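Comparing Two Tablet Operating Systems for Classroom Note-Taking

Elif Naz Işık, Ming-te Poon, Velimir Vasić
Supervisor: Soon-im Ko

1. Background

The Bielecka building has a shared stock of tablets which students borrow for lectures and lab sessions. Half of the stock runs Pruvis, a cut-down desktop system, and the other half runs Cuvus, which was written for touch from the start. The department intends to keep only one of them when the lease ends in August. We were asked to compare the two for a single task, taking notes by hand and by keyboard, and to report any faults that would affect a borrower.

Price was left out of the comparison. The lease cost is set by the supplier, Hillar, and was not made available to us.

2. Method

Each of 14 students used both systems for one lecture and one lab session. The order was swapped for half of the group. Notes were taken in the default app on each system, with no add-ons installed. Screen brightness was set to 70 per cent and all radios except wireless networking were switched off.

We recorded start-up time from cold, time to open a blank note, battery level at the end of the session, and any loss of text. Students then filled in a short form. The questions were written by Eun-ji Jang, who took no part in the marking.

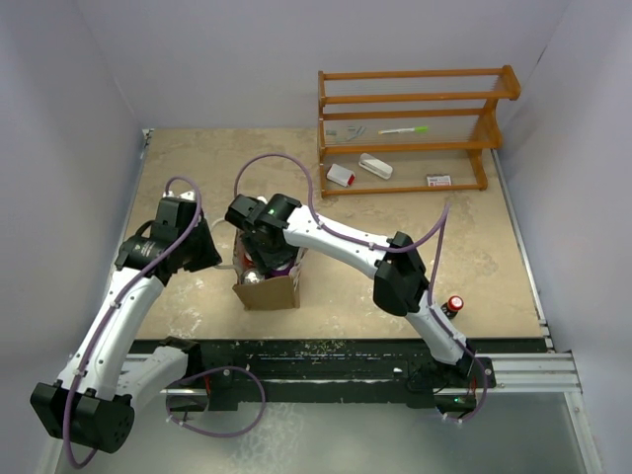
Vol. 6, No. 2

3. Results

Cuvus opened a blank note faster on every device tested. Start-up from cold was slower than on Pruvis, but most students left the tablet asleep between sessions and did not see the difference.

Battery use was close in lectures. In lab sessions Pruvis used more charge, and the log shows that its update service was running for much of that time. We could not turn the service off without an administrator account.

Text was lost in 2 sessions, both on Pruvis. In each case the keyboard cover had been detached while the note was being saved. We repeated the fault on a spare tablet on the Tuesday after the trial. Cuvus kept the text when treated in the same way.

Handwriting was rated higher on Cuvus and typing higher on Pruvis. Several forms mentioned that the Pruvis keyboard shortcuts matched those on the desktop machines. File transfer to the department server worked on both, although Cuvus changed accented letters in file names, so that Işık and Vasić were both stored wrongly.

4. Limits of the study

The group was small and all of its members were second-year students on the same course. Six had owned a Cuvus tablet before, and their forms were not separated from the others. The Pruvis tablets were also older, which may account for part of the battery result.

5. Recommendation

We recommend keeping Cuvus for borrowing, with file names limited to plain letters until the server fault is fixed. If Pruvis is kept instead, the update service should be set to run overnight and borrowers should be warned not to remove the keyboard cover during a save. The raw timings and blank forms are held with the supervisor.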